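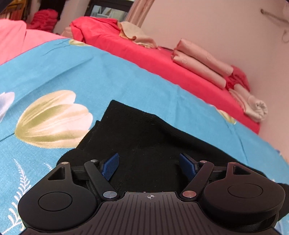 2. Bedroom linen and folding work

Progress report to Hellwig
Project: Grosstead household textiles
Date: January 3, 2022

2.1 Scope

Work in this period covered the bedroom part of the plan. The tasks are spreading bed linen, laying dark textiles on a printed background, and folding to a fixed size. Kitchen textiles were closed in the August report and are not repeated.

2.2 Bedroom setup

The bed at Adasholm carries two covers. One is a plain bright red sheet. The other is sky blue with a print of large tulips. The wall beside the bed is pale pink. Black cloths are laid on the blue sheet for folding. The printed sheet stays in the plan for the next period, as it gives the greatest contrast with the dark items.

The sheets are changed between blocks of work and are not ironed. Creases are left as they fall. Pillows are kept off the bed during folding and go back on when the block is closed.

2.3 Work completed

Folds logged to date: 825. Of these, 327 were logged in this period. A fold is logged when all corners have been brought in and the cloth has been put down on the sheet. Folds stopped partway are entered on a separate sheet and do not count toward the total.

The folding order was changed once. Cloths were first folded lengthwise and then across. They are now folded across first, which leaves a shorter piece to handle on the soft surface of the mattress. Earlier entries keep their original code.

2.4 Problems

The blue sheet slides on the mattress when a cloth is dragged over it. It is now tucked in on the wall side before each block. This adds two minutes to setup.

Lint from the dark cloths collects on the lighter linen. Washing the two loads apart reduced it but did not remove it. A lint roller was bought from the Mitness budget line and is stored with the spare sheets.

2.5 Next period

Fitted sheets will be added after the flat ones are finished. Two more bedcovers are on order, both plain. Duvet covers remain outside the agreed scope unless Hellwig asks for them in writing.

No change to the budget is requested. Receipts for linen and washing are attached as Annex B.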